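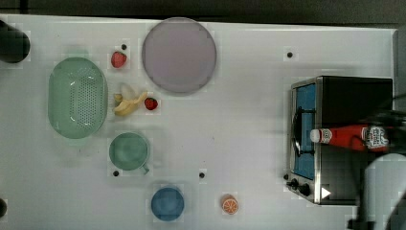
Usha wants it on record that the second innings at Mendport was lost in the first nine overs and that no spreadsheet of mine will move her. Fine, it's recorded. She then rang off before I could tell her about the spreadsheet.

Scoring notebook, September. Kettle on, 7.40 pm.

Started the evening by reconciling the Mendport book with the Kaimal book for the chase. Two scorers, same match, same bench, and they disagree by 3 runs. Kaimal have us all out for three more than Mendport do. We lost either way, so the only person who cares is me, and possibly the lad whose fifty hangs on it.

Went through it ball by ball. Found one straight away: fourteenth over, a leg bye in the Mendport book that Kaimal gave to the bat. The umpire did signal, both books have the tick for the signal, and after that they part company. I'm going with leg bye. Thigh pad, you could hear it from the tea urn.

The other two are a wide that went for an extra run. Mendport entered it as one wide, Kaimal as two wides and then a stray dot with a ring round it, and the totals at the foot of the over don't match either version. Left this for an hour and came back to it. The bowler's analysis only adds up if it's two, and then I'm one short somewhere else. Still one short.

Sivaprasad Pisharody's 50 is safe. I checked his column first, I admit it, before doing anything in a sensible order. He has 51 in one book and 50 in the other, the leg bye being the difference, so 50 it is and he can keep the bat raise. Told him by text. He replied asking whether I could look again at the Skorkero game in June, where he got 49. No.

Season aggregate, while the books were open. The first pair have put on 1,117 together across the league matches, going by my sheet. Before anybody prints that on anything: I have not yet taken out the abandoned game at Trinell, and I can't remember whether the league counts it. The rule book says "matches in which a result is obtained" in one place and "matches commenced" in another. Both on the same page. Wrote to the league secretary in July and am enjoying the silence.

Opening stands so far, what I can and can't vouch for:
Skorkero home – fine, both books agree
Skorkero away – fine apart from a coffee ring over overs 20 to 24, worked back from the bowling
Trinell – see above
Kaimal home – tonight's job
Kaimal away – our scorer was also batting at seven, draw your own conclusions

Now, Usha's point. I think she's half right, which I will not be saying on the phone. We were 3 down after nine, chasing not very much, and all of them were out driving at balls that weren't there to be driven. But the required rate hardly shifted until the twenties. I plotted it. The line goes along quite calmly, then there are five overs in the middle where we blocked half volleys as though they owed us money, and after that it climbs like a loft ladder. Pisharody was in for all of that, so the fifty is safe and also a bit of the problem. Have not put this in the text.

What I'd like to try next month, if the indoor nets are open by then: log every dot ball with one letter for why. L for left alone, B for blocked, M for missed, F for hit straight to a fielder. At the moment a dot is a dot and the captain gets to say it was good bowling. Tried it from memory on the overs I could remember and got as far as two before I was plainly making it up.

Trouble is the margin in the scorebook isn't wide enough for a second mark, and green biro under red biro goes brown. Try pencil. Or a separate sheet, which I will lose.

9.50. Found it. The missing run is a no-ball in the last over, in the Kaimal book under byes. So the match total is Mendport's plus two, the margin changes, and the report in the club newsletter is wrong. I wrote the report.

To do
Ring Usha, not tonight
Correct the newsletter, small type
Ask Kaimal for their July book
New biros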